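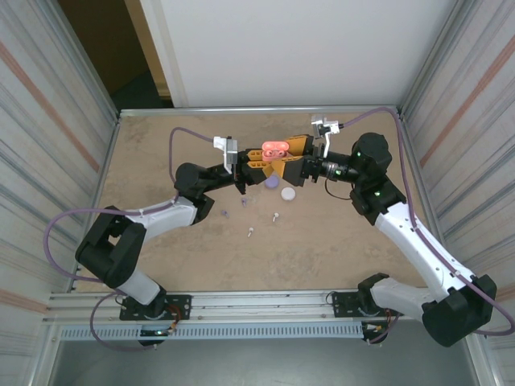
Sneha Pant had told the visitors to stay behind the yellow tape, and most of them did. The open day at Lubis ran until four, and this was the last group.

"Which one's in charge?" asked a boy at the front.

"Neither," said Sneha. "They both get told what to do at the same time."

Áine Keane stood at the back with her coat on. She had worked at Fludau for nine years, packing by hand, until the line was sold. She had come because the letter said there would be jobs, and because the bus was free.

The two arms held the pink piece between them and did not seem to be in any hurry. The boy's father asked what a pair like that cost. Sneha said she wasn't allowed to say. He guessed a figure and she smiled at the floor.

"Can they tell if it slips?" said Áine.

Sneha looked up. It was the first question all day she had wanted.

"Sometimes," she said. "Not as early as I'd like. You'd feel it before they would."

"I'd feel it in my thumb."

"Yes. Would you show me?"

The group moved on to the tea and biscuits. Sneha lifted the tape. She took a spare piece out of her pocket and put it in Áine's hand, and Áine turned it over twice and pinched it by the narrow part.

"Not there, then," said Sneha.

"No, there. You've got to let it settle first."

Sneha looked for a pen. Áine undid her coat.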